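Ticket 2564: replay misses the hook on the mug tree task
Site: Bañuelos workshop, bench 3
Project: Trorkard
Opened: 8th November
Status: closed, one follow-up open

Summary as reported

The task is to hang a small spatula on the mug tree, shown by hand with the pair of hand-held grippers. Demonstrations record without errors. When the arms replay the learned task, the left one brings the spatula in too low and pushes it against the pole. Stills from the bench are attached.

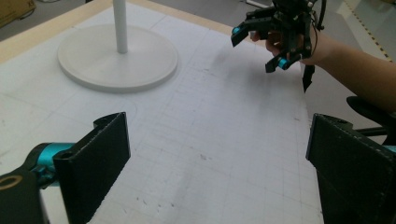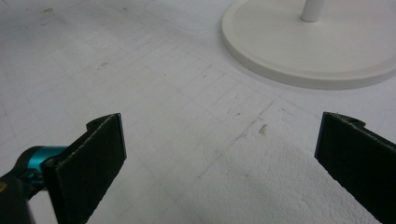
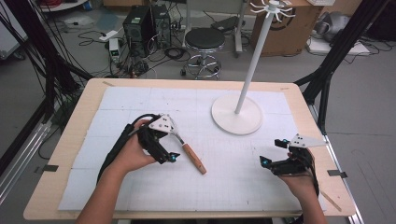 First response

Asked the site to confirm three things: that the software on both grippers matches, that the pencil grid on the white board has not been redrawn, and that the board is clamped. They answered yes to all of them. The board has some marks and scuffs on it but has been in use like that since March and earlier sessions on it replay correctly.

Asked for the full session to be uploaded. It holds 904 demonstrations. The upload went through overnight with no missing files.

Step 1 – Check the replay against the recording

Took one demonstration and played the recorded path straight back on the arms, with no learned policy in between. Same fault. The spatula arrives low and to the near side of the hook. This rules out the training run, so there is no point in retraining until the recording is sorted out.

Step 2 – Check the timing between left and right

If the two grippers are out of step the hands will disagree about when things happen. Lined up the open and close signals with the video on both sides. They agree to within one video image all the way through. Timing is fine. No change made.

Step 3 – Check the tracking

Looked at the position trace for each gripper with the operator holding it still above the board. The right one is steady. The left one is steady as well, but it reads 11 millimetres higher than it should at every point we tried. A gripper that thinks it is higher than it is gives a path that is too high, and we were seeing one that was too low, so at first this made no sense.

Left it for the day and came back to it. The height offset is applied twice in the replay script, once when the file is read and again when the path is sent to the arm, and the second time it has the wrong sign and double the value. With a correct calibration the offset is zero and the bug does nothing. With a bad one it pulls the path down by the same amount it should have been up. Two faults, one hiding the other.

Step 4 – Recalibrate the left gripper

Steps followed on site:

1. Clear the spatula off the board. The stand can stay.
2. Start the calibration page and choose the left device only.
3. Rest the closed fingertips on a grid crossing near the left side of the board and hold until the tone.
4. Repeat at the far side and the near side.
5. Save, then restart the recorder. It does not pick up the new values until it is restarted.

The first attempt failed at point 3 with "pose not stable". The cable was pulling on the rear of the gripper. Worked on the second try with more slack in it.

The left gripper now reads correctly against the grid.

Step 5 – Fix the script

Removed the second offset. Breltville reviewed the change and it is on the main branch. Sites on the older version should update before their next session, even if their replays look right at the moment.

Step 6 – Repeat the test

Recorded a fresh set with the same operator. Asked them to slow down for the last part of the approach and to pause before letting go – the earlier set has several where the gripper opens while the hand is still moving, and those are hard to learn from whatever the calibration says.

Straight playback first. The spatula reached the hook and stayed there when the left jaw opened. Then trained on the new set and ran it. It missed on the first go with the stand turned a little from where it had been in the demonstrations, and was fine on the ones after that.

What to do with the old session

The 904 demonstrations do not need to be thrown away. The error is constant, so it can be taken out in the conversion step. The setting is left_height_correction and the value goes in as a negative. Please do this on a copy.

Still open

The recorder should refuse to start if calibration is older than the last firmware update. At present it only writes a line in the log, which is easy to miss. Moved to a separate ticket with the Situsbridge team.

Closed by site after the repeat test. Reopen here if the left side drifts again, and attach the calibration file with the recording.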